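Onions, again

10 Aug 2026

We are three weeks into the summer session of the Tidthorpe robotics club and I have not posted since January, so this is mostly a catch-up.

The club is doing the Witkowska challenge this year. The task is sorting produce. You get a table with vegetables and fruit on it, the judges name an item, and the arm has to pick it up and set it down where they say. It sounds easy. Last year four clubs entered and none finished the full list. We are in the student division, which means everything has to be written by the students, and adults like me are allowed to tighten bolts and order pizza.

Our team is Maja Lis on the gripper code, Munther Geagea on vision, and Mulugeta Ayele on everything that falls between the two. Danuta Sadowski joined in June and has taken over the logbook, which is now readable.
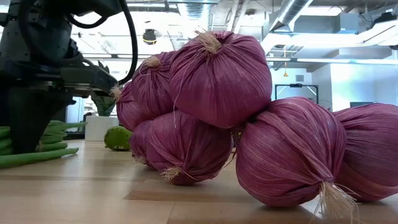 Munther's vision model was trained on 2,000 pictures that the students labeled by hand over the spring. It did fine with single items. Piles are where it falls apart. When onions are stacked against each other like this, all the same purple and with the same streaky skin, it draws one big box around three of them and sends the gripper to the middle of the box. The middle of the box is often a gap. Mulugeta suggested looking for the ends first, the dry tuft at the top or the roots at the bottom, and working out the rest of the onion from there. They relabeled part of the set that way and it now separates most piles. An onion with both ends hidden behind its neighbors is still a problem.

Maja's trouble is approach angle. Coming straight down works for a lime. It does not work for an onion with another one leaning on it. She has the arm come in from the side at a shallow angle now, and she slowed the last part of the move a lot. A run takes longer but there is less rolling. The rules give us 20 minutes for the whole list, so we can afford it.

We call our control program Undine. I was not consulted on the name. It logs every pick attempt, and as of last night the file had 3,175 lines in it. Danuta has been going through them and sorting the failures by cause. The largest group is "closed too early," which surprised me. I would have guessed vision.

The second half of the challenge uses two arms on one table, and the students have been working up to that as well. Most of the work so far has been on keeping the arms out of each other's way. Mulugeta's first version just made one arm wait until the other was done. It was safe and very slow. The new version divides the table into zones and an arm has to claim a zone before it can enter. The basket is in a zone that both of them want, so there is still a fair amount of waiting.

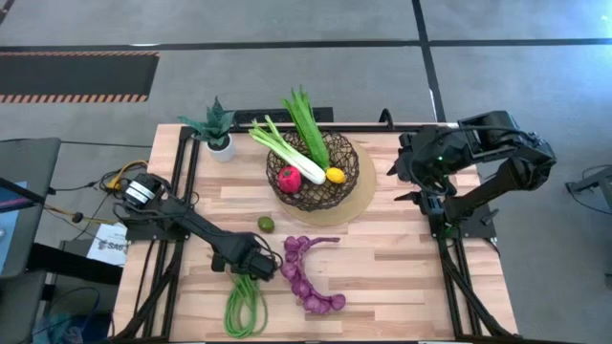

Two-arm practice, with the leek across the top of the basket.

The leek is the item Maja likes least. It is long, so wherever you grab it, one end swings, and it tends to push whatever is next to it. Her current plan is to pick the leek first whenever the list allows it.

Zdzisław Tomaszewski came by to go over our safety sheet and signed it with two corrections, both about cable routing. Those are on my list. We also need a spare set of gripper fingers before the event, and Wamenent has them on back order, so if any other club has a pair they could lend us, please leave a comment.

Next session we start timed runs with the full list.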